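El cajón de las cosas que algún día

Tengo un cajón en la cocina que en su origen iba a ser para los cubiertos de servir. Lo digo para que conste que hubo un plan. Los cubiertos de servir viven ahora de pie en una jarra, y el cajón lo ocupan las piezas pequeñas de cosas grandes que ya no están en esta casa, o que están pero incompletas, que es peor.

Todo empezó con la mudanza al piso de la calle Durkeck. En la vivienda anterior había un trastero, y un trastero es una forma muy cómoda de no decidir. Aquí no hay. Hay un armario del pasillo en el que cabe una persona delgada o una aspiradora, y ganó la aspiradora. Así que todo lo que antes iba "abajo" pasó a ir "al cajón", y el cajón, que mide 55 centímetros de ancho y se comporta como si midiera 12, dejó de cerrar en diciembre.

Digo que dejó de cerrar y soy generosa con el cajón. Cerraba si antes lo sacudías hacia la izquierda con un golpe de cadera. En las visitas lo hacía yo con disimulo, mientras preguntaba si alguien quería café. Una noche el golpe de cadera lo abrió del todo, se salió de la guía y me pasé un rato a cuatro patas recogiendo arandelas con una linterna en la boca. A las once y media de la noche una arandela hace un ruido tremendo, por cierto. Los de abajo deben de pensar que tengo un taller.

Al día siguiente decidí ordenar. Busqué un método, como hace todo el mundo para retrasar el momento de empezar, y encontré uno que consistía en vaciarlo todo sobre una superficie lisa y preguntarse, pieza por pieza, si servía para algo. El método no decía qué hacer cuando la respuesta es "no tengo ni idea de lo que es esto", y en mi cajón esa respuesta sale muchísimo.

Las categorías que me fui inventando sobre la marcha, porque las del método no me valían:

Tornillos que sobraron. De cada mueble que he montado en mi vida sobra un tornillo. He preferido no pensar en lo que eso implica para la estantería Flonivon, que lleva cuatro años sosteniendo los diccionarios y una sopera.

Llaves. Tengo siete llaves que no abren nada. Una de ellas creo que es de un candado de bicicleta, y la bicicleta la vendí con el candado puesto. Pido disculpas a quien corresponda.

Llaves Allen. Estas se reproducen. No compro llaves Allen, no pido llaves Allen y tengo para abrir un negocio.

Pilas en estado desconocido. Ni nuevas ni gastadas, pilas con misterio. Las probé todas en el mando del televisor, una a una, de pie y con la puerta del frigorífico abierta porque se me había olvidado cerrarla. Se salvaron tres.

Piezas de la Schwerdtfeger. Merece párrafo aparte.

La Schwerdtfeger era una batidora de vaso que me costó 168 euros en un momento de optimismo respecto a las sopas. Duró lo que duran estas cosas. Cuando se murió me dio apuro tirarla entera y le fui quitando lo que me pareció aprovechable: la junta, las patitas de goma, el tapón dosificador. La batidora se fue al punto limpio y las patitas se quedaron conmigo. Las he tenido en la mano varias veces esta semana, tratando de imaginar una situación en la que alguien me llame con urgencia porque necesita cuatro patitas de goma. No descarto que pase, y por eso han vuelto al cajón.

Y luego está la última categoría, la de verdad. Las cosas sin nombre. Lo metálico pequeño con salientes, que podría ser una tuerca de mariposa, un clip o parte de la catenaria de un tren eléctrico. Lo negro con pinta de interruptor, o de conector, o de vete a saber. Lo de plástico blanco en forma de C, que tiene todo el aire de haber sujetado algo importante. Son los que más tiempo me llevaron, y también los que más me costaba tirar, porque una cosa sin nombre puede ser cualquier cosa, y entre cualquier cosa cabe la pieza exacta que hará falta el mes que viene.

Hay precedente, además. Hace dos inviernos tiré una anillita que no era de nada. A las tres semanas, la cisterna. El fontanero me explicó que la anillita se vendía solo con el mecanismo completo, y con la visita aquello subió a unos 200 euros. Desde entonces miro cualquier cosa redonda con mucho respeto.

Compré cajitas con tapa en el bazar Domdale, que es donde van a parar mis buenas intenciones y casi todo mi dinero suelto. Puse etiquetas. "Tornillos", "Llaves (?)", "Pilas vivas", "Batidora, q. e. p. d.". A la de las cosas sin nombre le he puesto "Preguntar", sin tener la menor idea de a quién.

El cajón cierra. Cierra sin cadera, con un dedo, y las dos primeras tardes lo abrí y lo cerré varias veces por el puro gusto. Las cajitas han ocupado tanto sitio que los cubiertos de servir siguen en la jarra, pero eso ya lo veo para primavera.

Si alguien reconoce algo, los comentarios están abiertos. Con la C blanca me conformaría.

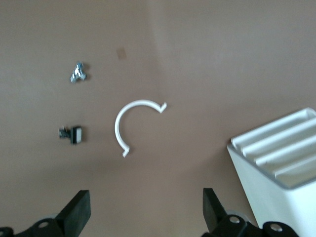 Candidatos a la cajita de "Preguntar". Se admiten hipótesis.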